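About Plostero

Plostero is a garment care and resale preparation workshop. We receive used and returned clothing from retailers, sports clubs and schools, sort it, repair what can be repaired, fold it to a fixed size and send it back ready for the shelf. The company was set up by Thierry Royer, who still writes the folding sheets. The workshop has 16 tables and handles some 2000 garments in a normal week.

What we handle

Most of our intake is knitwear and fleece: sweatshirts, hooded tops, quarter-zips, sweatpants. Woven shirts are accepted under separate terms. We do not process leather, down or anything with a fixed electrical part.

Fleece is graded on surface, seams, closure and print, in that order. Pilling on the inner forearm and at the hem is recorded but does not lower the grade unless it reaches the chest. Zippers are run through their full travel twice. A missing tooth means replacement of the whole tape.

Quarter-zip tops are laid out flat before folding, with the collar opened and the shoulders pulled level. Heather gray shows creases less than solid colors do, so bunching at the shoulder is checked by hand. Large block lettering across the chest is kept clear of the fold line wherever the size allows. 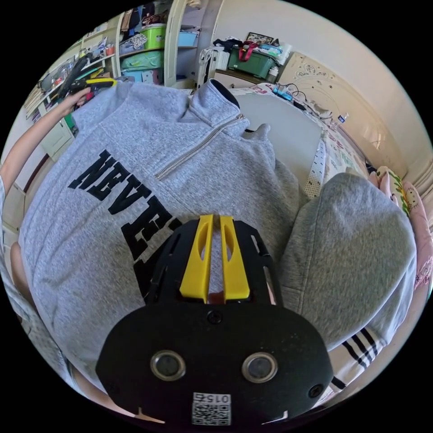 How a job runs

Goods arrive in numbered sacks and are weighed unopened. Sorting takes place the same day. Each batch gets one sheet, which stays with it through repair, pressing and folding. Standard turnaround is nine working days. Batches of fewer than 64 pieces are combined with others of the same fabric class unless the client asks for separate handling.

Folded tops leave in stacks of 16, collars alternating. Sweatpants are folded lengthwise, then in thirds.

Clients and suppliers

Regular accounts include Rudico and Javex. Replacement zippers and rib knit come from Zieliński.

The workshop closes for stocktaking during the first week of September. No intake is possible in that period.

Page last revised June 12, 2026.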